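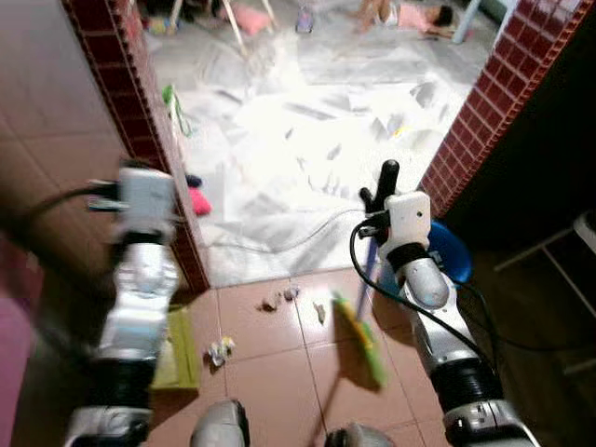

Objet : Re: [petites-bibs] étiquettes, cotes et recolement de septembre
Date : 23 mai 2024
À : liste petites-bibs

Bonjour à toutes et tous,

Réponse en vitesse entre deux accueils de classe, je relirai pas. Je remets le message d'hier en dessous pour celles et ceux qui prennent le fil en route, mes réponses suivent.

Début du message cité
Bonjour la liste,
Nous sommes une bibliothèque de bourg, un seul poste salarié et beaucoup de bonne volonté. On passe à Galdale à la rentrée et le prestataire nous demande un fonds entièrement code-barré. Or chez nous il y a trois générations d'étiquettes : les vieilles tapées à la machine, celles de l'ancien réseau, et des planches Gratell achetées en grande surface de bureau. Sur les albums elles se décollent, sur les BD elles cachent le titre.
Questions : quel emplacement avez-vous choisi (dos, quatrième de couv, page de garde) ? Film de protection ou pas ? Et est-ce que quelqu'un a déjà récupéré des numéros existants au lieu de tout refaire ?
Merci d'avance, on est un peu perdus.
Fin du message cité

Alors. Emplacement : quatrième de couverture, en haut à gauche, parallèle au dos. On a hésité des semaines, l'ancienne équipe mettait ça en page de titre et il fallait ouvrir chaque livre au prêt. Avec une file de gamins le mercredi c'est l'enfer. Exception pour les documentaires avec du texte important au dos, là on descend de quelques centimètres, tant pis pour l'uniformité.

Film : oui, mais mat. Le brillant renvoie la lumière des néons et la douchette bipe une fois sur deux. On en avait 211 rouleaux d'étiquettes pré-filmées (don d'un collège, ne me demandez pas), toutes brillantes, on les garde pour les cartes de lecteurs.

Colle : prenez de la permanente, jamais de la « repositionnable ». Les Gratell ont tenu un hiver chez nous, puis retrouvées au fond des bacs à albums. Les Miettinen coûtent plus cher mais bougent pas. Commande minimum 300 planches par contre, donc à plusieurs communes c'est mieux. Si des gens de la liste veulent grouper, écrivez-moi en privé avant la fin du mois. 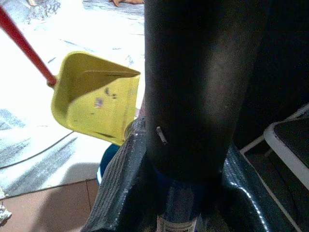

Taille du code, c'est LE point sur lequel on s'est plantés. On avait pris le petit format pour ne pas manger les couvertures, et la moitié des numéros étaient illisibles à l'œil. Même sensation qu'avec la petite étiquette blanche tout en bas de la photo : du texte noir, un motif genre code-barres, et pas moyen d'en tirer un mot. Sur un livre c'est rédhibitoire, parce que le jour où la douchette lâche il faut taper le numéro à la main. Donc chiffres bien gros sous les barres, et une marge blanche de chaque côté. Faites un essai sur une planche avant de lancer l'impression, et faites lire à quelqu'un sans ses lunettes.

Récupération des anciens numéros – possible, on l'a fait. 734 documents repris tels quels, import par tableur, une colonne ancien numéro, une colonne cote, une colonne section. Attention aux zéros en tête, le tableur les mange si la cellule n'est pas en format texte. On a perdu une journée là dessus. Et vérifiez les doublons AVANT l'import, pas après, Galdale accepte le fichier sans broncher puis bloque au prêt.

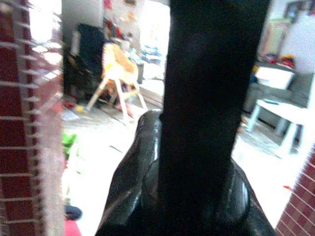
Faut-il fermer pendant le ré-étiquetage ? Seulement pour la section jeunesse, trois demi-journées, le reste se fait rayon par rayon avec un chariot pendant les heures d'ouverture.

Pour l'ordre, on a commencé par les romans adultes (faciles, tous le même format ou presque), puis les policiers, puis le fonds local. Les BD en dernier et franchement c'était long. Au total 1 383 livres passés par nos mains, y compris ceux de l'annexe Grellier qui n'avaient pas vu la lumière depuis un moment. On en a profité pour désherber, forcément. Gros tas pour la braderie.

Ah et les retours : pensez aux livres qui sont chez les lecteurs pendant ce temps. On a mis une caisse à part à la banque de prêt, tout ce qui rentre avec une vieille étiquette va dedans, traité le soir ou le lendemain. Sans ça ils repartent en rayon et vous les retrouvez au récolement de septembre, avec un statut absurde.

Pas d'avis sur la RFID, pas le budget. Si une commune de moins de 3 postes a franchi le pas je suis preneuse du retour, surtout sur le prix des platines.

Je peux envoyer notre modèle de tableur, il est moche mais il marche. La classe de CE1 arrive, je file.

Bonne journée
La bibliothécaire du bas de la vallée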